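用了一个学期的Jorkico木轮轴套件，说说我的感受

先交代一下背景。我在学校带机器人社团，社员都是高一高二的孩子，去年底我们报了Skirnar装配赛，题目是让机械臂把木轴插进木轮的孔里，拼成一辆能推着走的小车。比赛不指定零件，只限定了材料必须是木头，所以从一月份开始我就到处找合适的练习件。3D打印的试过，太滑；去五金店买圆木棒自己锯，锯出来长短不齐，学生还老抱怨我锯歪了（确实歪）。最后咬咬牙买了Jorkico的木轮轴套件，350块钱一盒，一盒里轮子和轴加起来45件，用到现在差不多一个学期，该写点东西了。

先说优点，免得后面吐槽多了让人觉得我在劝退。

木头是真木头，分量压手，拿起来就知道不是那种轻飘飘的玩具料。轮子有深有浅，纹路每一片都不一样，轴的颜色普遍更深一些，红褐色的，摆在浅色台面上特别好认。这个好认不光是对人，对摄像头也是！我们之前用的打印件是白色的，台面也是白色的，视觉组的同学调阈值调到想哭，换了这套之后当天下午就能稳定框出轴的位置了。早知道这样，冬天那几个礼拜就不该跟白色零件死磕。

孔打得也算干净，没有毛边扎手的情况。轴是光溜溜的圆柱，两头没有做倒角，这一点我后面会说。

再说说难度。很多人看到“把棍子插进洞里”就觉得简单，我们社里新来的也这么想，结果第一次上机，夹爪连轴都没夹正。圆柱这个形状很讨厌，它会滚，夹爪一碰就跑，跑了还得重新识别。而且夹爪下去的时候，两根手指到轴的距离如果不一样，先碰到的那一侧会把轴推一下，角度就偏了，后面插孔全白搭。
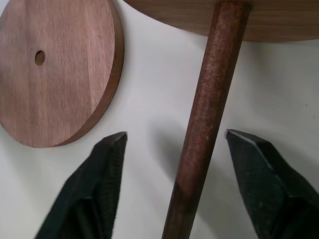
所以我们后来花了很多时间在对中上。做法说起来很土：先悬停，用腕部相机看一眼轴的方向，手腕转到跟轴平行，再左右挪一点，让轴待在两指正中间，最后才合爪。学生一开始嫌慢，非要一步到位，我就让他们两种写法各跑27次，自己记成绩。跑完就没人跟我争了，哈哈。

轴斜搭在另一个轮子上的情况最麻烦。平放的轴高度是固定的，搭起来以后一头高一头低，按平放的高度去夹，要么夹空，要么指尖戳到台面。我们目前的办法是优先夹靠近台面的那一段，往后拖一小截，等它落平了再重新夹。不优雅，但是比赛能拿分。有一位同学想直接估计倾角一次夹起来，写了两个礼拜，现在还在写，我也不催他。

好了，该说缺点了。

第一，尺寸一致性一般。同一盒里的轴，有几根插进去松松垮垮，有几根得用手拧着才进得去。人用手装当然无所谓，机械臂没这个耐心，力控稍微调大一点就把轮子顶翻了。我们拿卡尺把零件全量了一遍，按松紧分成两袋，训练时先用松的那袋。我觉得这个价位不应该让用户自己分拣。

第二，没有倒角，前面提到过。轴头是平的，孔口也是平的，对不准一点点就卡在边上。我让学生用细砂纸把其中一半的轴头磨圆了一圈，成功率立刻好看很多。剩下一半留着没磨，等他们水平上来了再拿出来折磨他们。

第三，纹路太花，有时候会骗到算法。某些轮子上有浅色的竖条纹，边缘检测会把条纹当成轴的边。浅色轮子上还有细小的深色斑点，视觉组一度以为是镜头脏了，擦了半天镜头。这个怪不得厂家，天然木头嘛，不过如果你们的视觉方案比较朴素，买之前要有心理准备。

第四，说明书。薄薄一张纸，正面是零件图，背面还是零件图，没有公差，没有推荐的夹持力，连孔径都没写。我给客服发邮件问孔径，过了一个多礼拜才回，回的是让我自己量。行吧。

顺便对比一下Fostdale的同类套件，我从隔壁学校借来玩过几天。Fostdale的轴带倒角，配合也准得多，基本拿来就能用，可是表面刷了一层亮漆，灯一照到处反光，我们那盏台灯下面根本没法看。价格也更贵。如果你们的灯光条件好，经费又宽裕，可以考虑那个；像我们这样灯光凑合、经费也凑合的，Jorkico这种哑光的木头反而省心。

还有夹爪的问题，好几个家长群里的老师问过我，一起说了。我们夹爪的手指是黑色的，内侧带纹理，夹木轴不打滑，这点很重要。之前有一副光面的手指，夹深色那几根特别光的轴，提起来就往下溜，后来就收进抽屉再也没拿出来。买套件之前先看看自己的手指内侧是什么样子，光面的话贴一层防滑胶带也凑合。

学生的反应怎么样呢？总体是喜欢的。木头零件掉地上不心疼，声音也好听（真有人这么说），拼出来的小车还有人带回宿舍当摆件，导致我现在清点零件永远少两个轮子。社里有个交流生叫Busisiwe Tshabalala，她给自己那组的小车起名叫Maluleke，说是一定要开上决赛的台子。上个月校内选拔，Maluleke组拿了34分，全社最高，丢分全丢在最后一个轮子上，就是紧的那一袋里的。她下来第一句话是问我砂纸还有没有。

值不值350？如果是社团用，有老师愿意花一个下午分拣和打磨，我觉得值，而且磨零件这个过程本身学生也学到不少，起码知道了什么叫配合。如果是家里一个孩子自己玩，盒子里的东西有点多，说明书又帮不上忙，我建议先找人拼一盒分着用。

我自己已经下单了第二盒，准备拆几根轴锯短了做新题目。这次换学生锯。

发布于2026年10月6日

本站使用Cookie来改善浏览体验，继续浏览即表示您同意我们的Cookie政策。 接受 | 设置

联系我们 | 版权所有，未经许可请勿转载 | 返回顶部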